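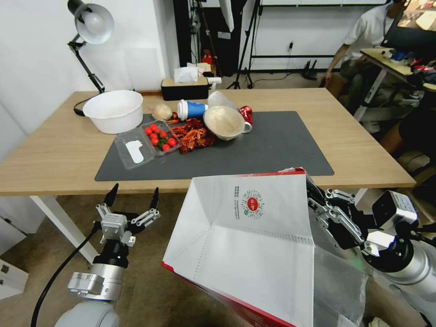
Crawfish supper, and what to do with the table after

Hellotbridge Supper Club newsletter, 12 Mar 2019

Quick one this month, I have bread in the oven and Cadi wants this by five.

So. Crawfish. We did it. Thank you to everyone who came on Saturday, thank you to Emrys Wogan for the use of the long room and both burners, and sorry to the people at the far end who got theirs late. The second pot took an age to come back to the boil. My fault, I put the lid on crooked and then went off to talk to somebody.

Lots of you asked the same two things on the way out. What was in the boil, and how on earth do you clear up after it. The boil is in last May's issue and hasn't changed much (more lemon, less cayenne, Siwan's orders). The clearing up has never been written down so I'm writing it down now, fast.

Start with a mat

A big dark one if you've got it. Gray is good. Shows the bits of shell up nicely so you don't miss any, and it takes the mess instead of your table. Newspaper is traditional, I know, I know, Arwel has told me. Newspaper goes to mush and the ink comes off on a pale table top. Ask me how long I spent on that. Mat, then straight in the tub with hot water and a good squirt of dish soap. Hang it outside. Not over the radiator.

Bag before you sit down

Large paper bag, the stiff kind that stands open on its own or nearly. Have it ready before anyone eats. If it's folded up in a drawer under the dish towels you will be looking for it with butter up to your elbows, and so will I, as happened twice on Saturday. One person holds it wide open at the edge of the table, another one sweeps. Don't try to do both. Ilídio tried to do both.

Line it if the shells have a lot of juice on them. Bottom goes otherwise. Usually on the stairs.

And what goes in the bag: shells, heads, corn cobs, lemon ends, napkins. What doesn't: cans, bottles, anything you wanted to keep. We fished a teaspoon out of ours on Sunday morning. Also someone's earring, small gold hoop, it's in the dish by the phone at Plenen if it's yours.

Leftovers first!!

Should have been the first heading. Sorry. Before anything at all gets swept, take the good crawfish off the table. There are always some left in the heap, whole ones under the empties, and one or two that have wandered off by the garlic. Pull those out. Peel them while you're still sitting there and still talking, it's so much easier than doing it at the sink by yourself at midnight. Tails in a lidded tub, in the fridge, and eat them next day. Anything that's sat out the whole evening, no. Bag. I don't care how good it looks.

Tomatoes too. Cherry tomatoes in the plastic clamshell box they came in, people eat a handful and leave the box hanging open and then everybody reaches over it. Shut the lid. Peel the label out if it's got loose in there, I found half of one in a salad once and it was not a nice moment. Leftover tomatoes and leftover tails, by the way, are most of a supper. See the end.

Garlic, whole heads, back in the basket. They don't need anything done to them, just get them out of the wet.

Things lying down

Cups and bottles. By the end of a boil somebody has always put a paper cup down on its side, and then a bottle rolls up behind it, and nobody can tell you what was in either one. Go down the table and stand everything up before you start moving mats. Takes no time. Paper cups: tip out, bag. Clear bottles: rinse, recycling. Cans: crush, rinse a bit first or the bin will be humming by Tuesday. Ours was. It is Tuesday. It is.

Mugs and proper bowls go in the tub together. Not the straw bowl!! Siwan's woven straw bowls are for bread and lemons and they do not get soaked, they get shaken out over the bag and wiped with a cloth that's been properly wrung. Two of them got washed after the January supper and they've gone a funny shape. She has been very nice about it. She hasn't forgotten.

The tub

Any round plastic basin. White ones stain a bit with the cayenne, it comes off with baking soda, mostly. Keep it at the back corner of the table, empty, till people are done, and then bring it forward. If you put it out in the middle too early it fills up with shells, people can't help themsleves, it looks like a thing you throw shells in.

Arwel Bevan wants it said that he uses a second basin with lemon water for fingers and that this is how it ought to be done. Fine. It's said. I just use tissues. Put the box where everyone can reach, go through the entire box, buy another box.

Light

Small point but I mean it. Don't clear up by candle. We had the candles going for supper and very pretty too, then Cadi Phillips went round with a cloth afterward in the half dark and in the morning you never saw such a table. Streaks. A claw. Get a desk lamp with a bendy arm over to the end of the table and point it down. The claws hide in the join at the edge of the mat, run your thumb along there.

Smell

Everybody's real question, I think. Bag out of the house the same night, tied, in the outside bin. Boil a pan of water with lemon ends and a few cloves for 10 minutes with the window open. Wipe the table with half vinegar half water, then again with plain. Hands: rub with a cut lemon and some salt, then soap. Do your wrists. Table legs as well, people forget the legs, it runs down.

If it's still there in the morning it's the dish cloth. It's always the dish cloth.

The day-after supper

For two, or one and a lunch. Leftover tails, a cup or so. The rest of the tomatoes, halved. Garlic, three cloves, sliced thin. Butter, more than you think. Soften the garlic in the butter low and slow, tomatoes in, squash them a bit with the back of the spoon, salt, pinch of whatever spice is left in the packet. When it looks like sauce put the tails in just to warm. They're already cooked so don't go on at them or they turn to rubber. Over rice, or noodles, or on toast standing up, which was me on Sunday. Squeeze of lemon. Parsley if there's any.

Ilídio Correia does his with a splash of cream and no tomato. Also very good, different dish. He's promised me the quantities and I'll belive it when I see it.

Odds and ends

We served 25, which is as many as the long room takes with the coats in it. If you missed out, names to Cadi early for May please. She goes strictly by the order they come in and cannot be talked round, I've tried.

Lost and found from the night: the earring, a green scarf, one glove (left), a covered dish with MORGAN on a bit of tape underneath. Whoever Morgan is, it's a lovely dish and I'm getting fond of it.

Somebody took home the big ladle. Just bring it back, leave it on the step if you like.

May supper will be chicken and something. Siwan Price is cooking and won't be rushed into saying. The following one might be over at Plunodier if Emrys has the floor up by then, he says he will, the floor's been waiting since last fall so we'll see.

Also could people bring a paper bag each next time. The big kind. Any color. We had to go begging for ours, and it was a good one, too.

Bread's burning. More next month.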